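Stomell Newsletter > Facilities and Energy

Standby load at the Bisau office: first results

The plug-load audit at Bisau closed last month. Metering covered 118 outlets on two floors, logged at ten-minute intervals over four weeks. Lighting, heating and the server room are on separate circuits and were excluded.

Annualized, the metered outlets draw 3,672 kWh outside working hours. Some 2,000 kWh of that comes from equipment that has no overnight function: monitors, docking stations, label printers and the two coffee machines on the upper floor. The remainder is refrigeration, network hardware and the door controllers, all of which stay on.

Power strips are treated as a single load in the report. Where a strip feeds several devices, the figure given is the sum at the wall outlet.
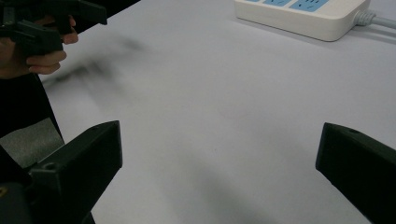 What changes for staff

Desk equipment moves to timed circuits, on from 6 a.m. to 8 p.m. Anything that must run overnight needs a green tag and an entry in the Azar log, with the rated wattage and the name of the department. Untagged devices will lose power at the cutoff – save open work before leaving.

Do not connect one strip to another. Heaters and kettles go directly into a wall outlet. The limit for a strip on a timed circuit is 10 amps, all sockets combined.

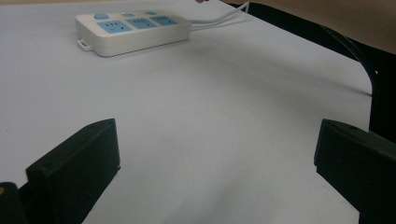 Flultow, April 25, 2023

The same metering starts at the Flultow site once the panel upgrade is signed off. Results are due in October. Departments with test equipment that cannot be interrupted should send a list to Facilities before the loggers are installed.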